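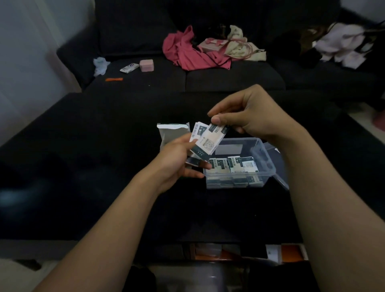

Does anyone really need a whole drawer for this stuff, a reader in Ginidley wanted to know after our piece on linen closets, or would a shoebox do? It seemed a fair question, so we took it to a retired pharmacist who stood behind the counter at the Vương pharmacy in Pludside for most of her working life, and who was kind enough to give us a whole afternoon, a pot of tea and more almond cookies than we should have eaten.

"A shoebox is fine," she told us, before we had our coats off. "A shoebox is lovely. What matters is that everyone in the house knows where it is at three in the morning, with a crying child on one arm."

She has strong feelings about bathrooms. Nearly every customer she ever had kept the family's medicines over the sink, she said, in the little mirrored cabinet that was built for them, and she spent years gently talking people out of it. "All that steam! You take a hot shower and your tablets take it with you. I used to say, put your towels in there, put your perfume in there, and take the pills to the bedroom closet, up high." Up high was for the children, naturally, though she admitted that her own two had been climbers and she ended up with a lock.

The pharmacy served a town of 2,000 people when she started, and she remembers it as the kind of place where you came in for cough drops and left with the news about somebody's roof. The shop has since moved across the street and got bigger windows, and she still goes in, she confessed, to straighten the shelves when the staff aren't looking.

We asked what she would keep at home if she were starting over with nothing. She laughed and said it would be a dull list. A thermometer that works, with a spare battery taped to it. Bandages in more than one size (the big ones always run out first, and the tiny ones last until the end of the world). Gauze and tape, tweezers with a decent point, something for fever, something for an itch. Beyond that, she said, it depends on the household, and anyone with a regular prescription should ask their own pharmacist what can safely sit next to what. 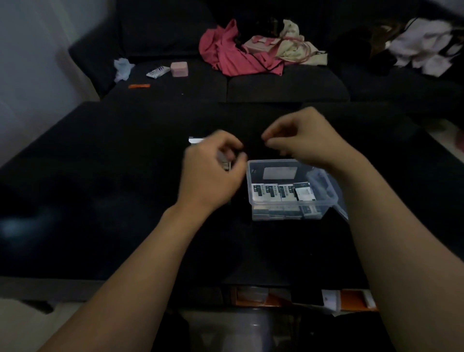
Page last updated: November 2023

Small things were her other subject, and we could have stayed on it until supper. She likes a box she can see into, and she likes it to be a little too small, so that there is no room for things that don't belong. "I once helped a neighbor go through hers and we found 7 tubes of the same ointment. She was a careful woman, too! She just could never see what she had, so every winter she bought another."

Her advice is to go through everything in April, when the colds are mostly over and you're in a cleaning mood anyway. Tip it all out on the table, read the dates with your good glasses on, and make one pile to keep and one to take back. Many pharmacies will accept old medicines, and hers did, in a tall gray bin by the door with the wholesaler's name, Cosarex, on the side. She was less stern than we expected about the bandages. An old one may not stick very well, she said, but it has never frightened her.

What she will not forgive is a missing leaflet. "People throw away the box because it's bulky, and the paper goes with it, and then they call me. I don't mind being called. But I'm at the lake half the summer." She folds each leaflet around its bottle and holds it there with a rubber band, a habit she got from her mother, who did the same with seed packets and the instructions for the sewing machine.

By then the tea was cold and she got up to make more. We asked, on the way to the kitchen, whether we might see her own drawer, and she said certainly not, she hadn't tidied it since spring.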